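고객지원 > 티켓 목록 > 티켓 244
제목: 단풍나무 집성 상판, 이음선에서 손끝이 걸리고 모서리가 들뜸
상태: 해결됨
분류: 목재 상판 / 표면 및 변형
제품: Ronolness 단풍나무 집성판, 길이 140 cm, 무도장
접수자: Tín Ngô (Jenomia 작업실)
담당: Mircea Preda (Ronolness 기술지원)
첨부: 1

Tín Ngô
오전 9:12

안녕하세요. 9월 초에 받은 단풍나무 집성판 관련해서 문의드립니다. 작업대 위에 올려놓고 쓰는 보조 상판으로 구입했습니다. 받았을 때는 평평했고 이음선도 손으로 만져서는 알 수 없었습니다.

지금 문제는 두 가지입니다.

첫째, 판 가운데쯤을 가로지르는 이음선에서 손끝이 걸립니다. 종이를 올려놓고 연필로 선을 그으면 그 자리에서 선이 튑니다. 왼쪽 끝에서 중간까지가 심하고 오른쪽으로 가면 거의 느껴지지 않습니다.

둘째, 앞쪽 오른쪽 모서리를 누르면 판이 까딱거립니다. 눌렀다 떼면 딱 소리가 납니다. 작업대는 타공 상판이고 판은 그 위에 그냥 얹어 두었습니다. 나사로 고정하지 않았습니다.

마감은 Beyene 목재 오일을 발랐습니다. 제품 설명서에 있는 대로 얇게 바르고 닦아냈습니다. 교환 대상인지, 아니면 제가 손볼 수 있는 문제인지 알려 주세요.

Mircea Preda
오전 10:40

Tín Ngô 님, 문의 감사합니다. 말씀하신 두 증상은 원인이 같을 수도 있고 따로일 수도 있어서 먼저 몇 가지를 확인하겠습니다.

1. 오일을 윗면에만 바르셨는지, 아랫면과 옆면에도 바르셨는지
2. 판을 받은 뒤 포장을 푼 상태로 얼마나 두었다가 오일을 바르셨는지
3. 판 근처에 난방기, 에어컨 송풍구, 창이 있는지
4. 긴 자를 판의 짧은 방향(이음선과 직각)으로 세웠을 때 가운데가 뜨는지 양 끝이 뜨는지
5. 판을 작업대에서 내려 다른 평평한 곳에 두어도 까딱거리는지

5번은 꼭 해 보시기 바랍니다. 작업대 쪽이 휘어 있는 경우가 제법 있습니다. 확인하실 때까지 이음선을 사포로 갈지는 말아 주세요. 판이 휜 상태에서 갈면 나중에 판이 돌아왔을 때 그 자리가 골이 됩니다.

Tín Ngô
오후 1:25

답변드립니다.

1. 윗면과 옆면만 발랐습니다. 아랫면은 안 보이는 곳이라 생략했습니다.
2. 받은 날 저녁에 바로 발랐습니다.
3. 송풍구가 천장에 있고 바람이 작업대 쪽으로 내려옵니다. 창은 멉니다.
4. 자를 세우면 양 끝이 닿고 가운데 밑으로 빛이 샙니다. 틈새 게이지가 없어서 종이를 접어 끼워 봤는데, 복사용지를 한 번 접은 것은 들어가고 두 번 접은 것은 안 들어갑니다.
5. 바닥에 내려놓아도 까딱거립니다. 다만 작업대 위에서보다는 덜합니다.

그리고 하나 더 있습니다. 이음선을 기준으로 양쪽 널의 색이 조금 다릅니다. 처음부터 그랬는지 기억이 안 납니다. 오일이 한쪽에만 많이 먹은 건지, 아니면 접착이 벌어지면서 그림자가 지는 건지 구분을 못 하겠습니다. 벌어지는 중이라면 계속 써도 되는지 걱정됩니다.

Mircea Preda
오후 2:10

확인 감사합니다. 자의 양 끝이 닿고 가운데가 뜬다면 윗면이 오목하게 휜 상태입니다. 아랫면은 마감이 없어 공기 중의 습기를 그대로 주고받고, 윗면은 오일 때문에 그 속도가 느립니다. 아랫면이 습기를 더 먹어 늘어나면 판은 윗면 쪽으로 오목해집니다. 송풍구 바람이 윗면에만 닿는 것도 같은 방향으로 작용합니다.

접은 종이로 재신 값이면 이 길이의 판에서 흔히 보는 정도이고, 대개 되돌릴 수 있습니다. 교환 여부는 접착 상태를 본 뒤 정하겠습니다.

접착이 벌어졌는지는 이렇게 확인해 주세요.

가. 면도날이나 가장 얇은 종이를 이음선에 대고 힘을 주지 않은 채 밀어 봅니다. 어느 지점에서든 들어가면 벌어진 것입니다.
나. 판의 양쪽 마구리(끝면)에서 같은 이음선을 찾아 봅니다. 선이 검고 굵게 보이면 알려 주세요. 벌어짐은 마구리에서 먼저 시작하는 일이 많습니다.
다. 손전등을 판에 눕혀 이음선과 직각 방향으로 비춥니다. 그다음 반대쪽에서 비춥니다. 그림자가 한쪽에서 비출 때만 생기면 단차이고, 양쪽에서 다 생기면 틈입니다.

색 차이에 대해서는, 널마다 나뭇결이 달라서 오일을 바른 뒤 이음선 양쪽 밝기가 다르게 보이는 것은 결함이 아닙니다. 위 세 가지에서 이상이 없으면 색은 신경 쓰지 않으셔도 됩니다.

Tín Ngô
오후 4:48

해 봤습니다.

가. 면도날은 어디에서도 안 들어갑니다. 왼쪽 끝에서 들어갈 것 같았는데 날이 옆으로 미끄러졌습니다.
나. 마구리의 선은 양쪽 다 가늡니다. 왼쪽 마구리는 오일이 고여서 좀 진하긴 한데 다른 이음선도 똑같이 진합니다.
다. 앞쪽에서 비추면 그림자가 생기고 뒤쪽에서 비추면 없습니다. 그러니까 단차인 것 같습니다.

작업실에 Grandier 온습도계가 있어서 판 옆에 놓고 보고 있습니다. 에어컨이 켜져 있을 때와 꺼져 있을 때 습도가 꽤 벌어집니다. 퇴근하면 에어컨이 꺼지고 아침에 다시 켜집니다.

Mircea Preda
오후 5:30

세 가지 모두 접착 이상이 아니라는 쪽입니다. 단차는 널마다 수축하는 정도가 달라서 생긴 것으로 보이고, 휨이 풀리면 일부는 같이 줄어듭니다. 아래 순서로 진행해 주세요.

1단계. 판 위의 물건을 모두 치우고 판을 작업대에서 내립니다.

2단계. 바람이 직접 닿지 않는 곳에 판을 뒤집어 놓습니다. 같은 두께의 각재를 받쳐 밑으로 공기가 통하게 합니다. 각재는 이음선과 직각으로 놓습니다. 바닥에 바로 눕히면 한쪽 면만 숨을 쉬게 되니 피해 주세요.

3단계. 누름추는 올리지 마세요. 마른 판을 무게로 펴면 치웠을 때 돌아갑니다. 이미 올리셨다면 치우시면 됩니다.

4단계. 10일 동안 그대로 둡니다. 중간에 자로 재 보는 것은 괜찮습니다. 재실 때는 매번 같은 위치에서, 되도록 같은 시간대에 재 주세요.

5단계. 휨이 종이 한 장 이하로 줄면 아랫면에 Beyene 오일을 윗면과 같은 횟수로 바릅니다. 횟수가 기억나지 않으면 알려 주세요.

6단계. 오일이 마른 다음에 단차를 봅니다. 그때까지도 손끝이 걸리면 사포 작업 방법을 안내드리겠습니다.

오일을 닦은 천은 뭉쳐서 버리지 마시고 펴서 말린 뒤 버려 주세요. 저절로 열이 나서 불이 붙을 수 있습니다.

Tín Ngô
오후 5:52

윗면은 두 번 발랐습니다. 첫 번째는 듬뿍 바르고 닦았고 두 번째는 천에 묻혀서 문질렀습니다.

각재가 없고 알루미늄 프로파일 토막이 있습니다. 그걸로 받쳐도 되나요?

Mircea Preda
오후 6:05

됩니다. 높이만 같으면 재질은 상관없습니다. 프로파일 모서리에 아랫면이 찍히지 않게 얇은 천을 한 겹 깔아 주세요.

[상태 변경: 진행 중 → 고객 확인 대기]

Tín Ngô
오전 9:30

중간 보고입니다. 6일째입니다. 접은 종이는 이제 안 들어가고 한 장은 들어갑니다. 까딱거림은 바닥에서는 거의 없습니다. 뒤집어 놓은 첫날에는 변화가 없어서 안 되나 보다 했는데 그 뒤로 조금씩 줄었습니다.

질문이 있습니다. 아랫면에 연필로 적힌 숫자와 접착제 자국이 조금 있습니다. 오일 바르기 전에 지워야 하나요? 접착제 자국은 이음선을 따라 점점이 있습니다.

Mircea Preda
오전 10:15

숫자는 생산 때 널의 순서를 적은 것입니다. 남겨 두셔도 됩니다. 접착제 자국은 오일이 먹지 않으므로 스크레이퍼로 긁어내고 발라 주세요. 사포는 자국 주위만 파이기 쉬워서 스크레이퍼를 권합니다. 없으면 칼날을 세워서 결 방향으로 긁으시면 됩니다.

기한까지는 그대로 두시고, 오일은 그 뒤에 발라 주세요.

Tín Ngô
오전 11:03

기한 다 채웠고 오늘 아침에 쟀습니다. 종이 한 장이 뻑뻑하게 들어가는 자리가 한 군데 있고 나머지는 안 들어갑니다. 접착제 자국 긁어내고 아랫면에 첫 번째 오일 발랐습니다. 두 번째는 내일 바르겠습니다.

단차는 많이 줄었는데 왼쪽 끝에서는 아직 손톱이 걸립니다. 손끝으로는 안 느껴집니다.

Mircea Preda
오후 1:40

좋습니다. 두 번째 오일까지 마르면 판을 작업대에 다시 올리시고 하루 두었다가 단차를 한 번 더 만져 봐 주세요. 손톱에만 걸리는 정도면 아래 방법으로 충분합니다.

- 320번 사포를 평평한 나무토막에 감습니다. 손가락으로 직접 누르면 이음선 옆이 파입니다.
- 결 방향으로만 밉니다. 이음선이 결과 나란하므로 이음선을 따라 길게 밀면 됩니다.
- 높은 쪽 널에서만 시작해서 양쪽 높이가 맞으면 멈춥니다. 높은 쪽은 손전등으로 찾으실 수 있습니다. 그림자가 생긴 방향, 즉 빛이 들어오는 쪽의 널이 높은 쪽입니다.
- 가루를 닦고 그 자리에만 오일을 얇게 바릅니다. 마르면 주변과 색이 맞는지 보고, 덜 맞으면 한 번 더 바릅니다.

작업대에 올리신 상태의 사진이 있으면 티켓에 올려 주세요. 이음선 위치와 놓인 상태를 보겠습니다.

Tín Ngô
오후 3:20

두 번째 오일까지 발랐고 판을 올려 두었습니다. 까딱거림은 없습니다. 모서리 네 군데를 다 눌러 봤습니다. 사진 올립니다.
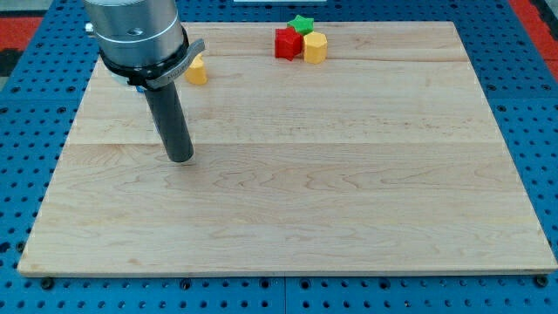
Mircea Preda
오후 4:02

단차를 손보실 때는 왼쪽 끝에서 시작해 중간까지만 미시고, 걸리지 않는 오른쪽은 건드리지 마세요. 멀쩡한 구간까지 갈면 오일 막만 얇아집니다. 사진에서도 판 중간 높이의 이음선이 왼쪽과 가운데에서 보이고, 그 선을 경계로 널의 밝기가 조금 달라집니다. 문의하신 색 차이가 이 부분이라면 널끼리의 차이로 보시면 됩니다. 먼 쪽 가장자리 가까이에도 희미한 이음선이 하나 더 있으니 손톱으로 같이 확인해 주세요. 검은 물결 모양처럼 진해지는 결은 단풍나무에 원래 있는 무늬라서 갈아도 없어지지 않습니다. 얼룩으로 생각하고 그 자리를 오래 미는 분들이 계셔서 적어 둡니다.

놓인 방식에 대해서도 한 가지 말씀드립니다. 판이 파란 타공면 위에 얹혀 있는데, 타공면은 구멍이 있어도 판과 닿는 면이 넓으면 공기가 잘 통하지 않습니다. 이번처럼 위아래 습기 차이가 다시 생길 수 있으니 얇은 코르크나 고무 패드를 이음선과 직각으로 몇 줄 깔아 주세요. 두께는 모두 같은 것으로 하시고, 판 한가운데에도 한 줄이 지나가게 해 주세요. 가장자리만 받치면 가운데가 처집니다.

송풍구 날개도 판 쪽을 향하지 않게 돌려 주시기 바랍니다.

Tín Ngô
오후 4:30

먼 쪽 이음선은 손톱에도 안 걸립니다. 방금 만져 봤습니다.

패드는 코르크 시트가 있어서 띠로 잘라 쓰겠습니다. 판을 나사로 고정하는 건 어떤가요? 타공판이라 밑에서 볼트를 올릴 수 있습니다. 예전 판은 그렇게 썼습니다.

Mircea Preda
오후 4:55

고정하실 수는 있는데, 꽉 조이면 안 됩니다. 이 판은 계절에 따라 짧은 방향으로 늘고 줄기 때문에 움직일 여유가 없으면 이음선이 벌어지거나 널이 갈라집니다. 고정이 필요하시면 이렇게 해 주세요.

- 판 아랫면에 인서트 너트를 심고 볼트를 밑에서 올립니다. 판 두께의 절반을 넘기지 않는 길이로 고르세요.
- 가운데 줄의 볼트만 제대로 조이고, 앞뒤 줄은 와셔가 겨우 돌아갈 만큼만 조입니다.
- 앞뒤 줄은 구멍이 볼트보다 넉넉해야 합니다. 타공 구멍이 볼트 굵기와 딱 맞으면 한 치수 가는 볼트에 넓은 와셔를 쓰시면 됩니다.
- 인서트를 심은 구멍 안쪽에도 오일을 조금 바릅니다.

판이 밀리는 정도만 막으시려는 거라면 코르크만으로도 될 수 있습니다. 먼저 패드만 깔고 써 보신 다음에 정하시길 권합니다. 구멍은 뚫고 나면 되돌릴 수 없고, 구멍을 뚫은 판은 교환이 되지 않습니다.

Tín Ngô
오전 10:20

패드만 깔고 써 보고 있습니다. 밀리지 않아서 볼트는 안 하기로 했습니다.

단차는 어제 갈았습니다. 나무토막에 사포 감아서 왼쪽 끝에서 중간까지만 밀었고 손톱에 안 걸립니다. 연필 선도 안 튑니다. 오일은 얇게 두 번 발랐습니다. 한 번 발랐을 때는 간 자리가 허옇게 보였는데 두 번째 바르고 나서는 잘 모르겠습니다. 옆에서 빛을 비추면 조금 덜 반들거리는 띠가 보이긴 합니다.

자를 세워 본 결과도 남깁니다. 앞쪽, 가운데, 뒤쪽 모두 종이가 안 들어갑니다. 에어컨을 켠 낮에 잰 것이고 아침에 켜기 전에 잰 것도 같았습니다.

앞으로 오일은 얼마나 자주 발라야 하나요?

Mircea Preda
오전 11:10

광택이 덜한 띠는 쓰시면서 주변과 비슷해집니다. 급하시면 판 전체를 마른 천으로 한 번 문질러 주세요.

오일은 날짜로 정하지 마시고 물방울로 확인하시면 됩니다. 판에 물을 한 방울 떨어뜨려 바로 스며들면 바를 때가 된 것이고, 맺혀 있으면 아직 괜찮습니다. 확인한 물은 바로 닦아 주세요. 바르실 때는 윗면과 아랫면을 같은 횟수로 바릅니다. 아랫면을 바르기 번거로우시면 윗면도 다음으로 미루는 편이 낫습니다.

난방을 시작하면 공기가 건조해져 판이 다시 조금 움직일 수 있습니다. 종이 한 장 정도는 정상 범위입니다. 접은 종이가 들어가거나 이음선에 면도날이 들어가면 이 티켓에 답글을 달아 주세요. 새로 접수하지 않으셔도 됩니다.

교환 건은 접착 이상이 없어 진행하지 않는 것으로 처리하겠습니다. 이의가 있으시면 말씀해 주세요.

Tín Ngô
오전 11:32

이의 없습니다. 그대로 쓰겠습니다. 종료해 주세요.

[상태 변경: 고객 확인 대기 → 해결됨]

처리 요약 (내부 기록, 고객 공개)
증상: 윗면 오목 휨, 이음선 단차, 모서리 들뜸
원인: 포장을 푼 날 윗면과 옆면만 오일 마감. 아랫면 무도장. 천장 송풍구 바람이 윗면에 직접 닿음
조치: 뒤집어 받침 위에 10일 거치, 아랫면 오일 2회, 이음선 왼쪽에서 중간까지 320번 사포, 부분 오일 2회, 코르크 패드 설치
접착 상태: 이상 없음
교환: 해당 없음
설명서 수정 요청: "모든 면에 같은 횟수로 바르십시오" 문구를 오일 항목의 첫 줄로 옮길 것. 현재는 마지막 쪽 주의사항에만 있음
담당: Mircea Preda

관련 문서
무도장 집성판 개봉 후 보관 방법
이음선 단차와 벌어짐 구분하기
타공 작업대에 목재 상판 올리기
오일 묻은 천 버리는 방법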